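Disposal of office desktop computers when closing a branch
Community Help > Small Organizations > Property and Records

Posted by Heidrun Auer

Our association will close its Darnton branch office in July. The landlord requires that the rooms be cleared by noon on the final Tuesday of the lease. Among the items to be removed are 14 desktop computers, which were entered in our inventory at a combined value of 3,050 dollars. Some of them hold membership records. May they be donated to another organization, and what documentation should be kept? Our bylaws are silent on the matter.

Theresia Prantl
2 replies accepted in this section

Donation is generally permitted, provided that your board approves it in writing before the equipment leaves the building. The minutes should list each unit by inventory number. The recipient should sign a transfer form, and a copy should be kept with your annual accounts.

Membership records are a separate matter. Deleting the files is insufficient. The drives should be removed or erased with suitable software, and the person who performs the work should sign and date a statement to that effect. Please check every case individually - older office machines were sometimes fitted with a second drive.
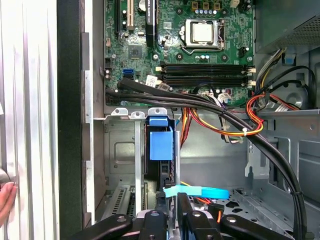
Desktop tower with the side open, showing the motherboard and cabling.

Once the drives have been dealt with, close the cases and attach a label with the inventory number. Please also review your lease for any clause on electronic waste. Ours prohibited the use of the building's dumpsters for such items, and the fee for a violation was considerable.

Lehner

We used a recycling firm, Brustora, for a similar closing. They charged us 1,449 dollars including pickup. Ask for the certificate before you pay. Monitors were billed separately, and the keyboards we had to take ourselves.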